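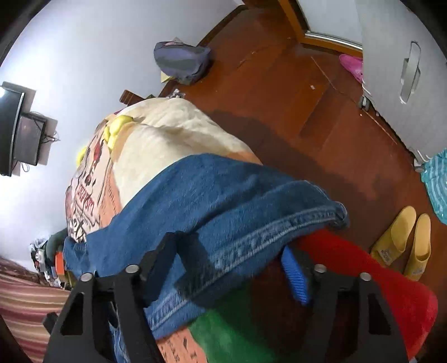

**Is it all right to take arnica tablets alongside blood pressure medicine?**

My mother has been on a blood pressure tablet since August. She bruised her hip on a kerb last week and a neighbour gave her a tube of Liment arnica pillules. The label says 30C, two pillules under the tongue, and nothing else I can make sense of. The surgery in Wurkberg is shut until after the holiday. Does anyone know if the two clash? She also has a Multus arnica cream and wants to use both.

Posted by Afonso Moreira, 12/23/25

**hedgerow267**

30C is diluted so far that there is unlikely to be any of the plant left in it, so I wouldn't expect it to do anything to her tablets. By the same token I wouldn't expect it to do much for the bruise. The cream is a different matter as it may contain real arnica extract. Keep it off broken skin and stop if she gets a rash.

Check the tube for other ingredients too. Some "homoeopathic" products have herbs in them at ordinary strength, and those can interact with medicines. A pharmacist can look it up for you over the counter without an appointment.

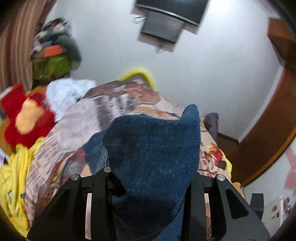
The more important thing is the hip. If she can't put weight on it, if the pain is getting worse, or if the bruise keeps spreading, she needs to be seen now and not after the holiday. The same goes if she takes anything to thin the blood – people often forget to mention that one. And she should carry on with the blood pressure tablets as normal, whatever else she takes.

**Lüthi**

I always took mine away from coffee and mint. Never had a problem.

**old_bramley**

Agree with the first reply. Please don't let her take ibuprofen for it without asking either. My wife had 400 mg doses for a bad knee and her readings went up. The pharmacist moved her to paracetamol. Take the box of tablets in with you so they can see the exact name.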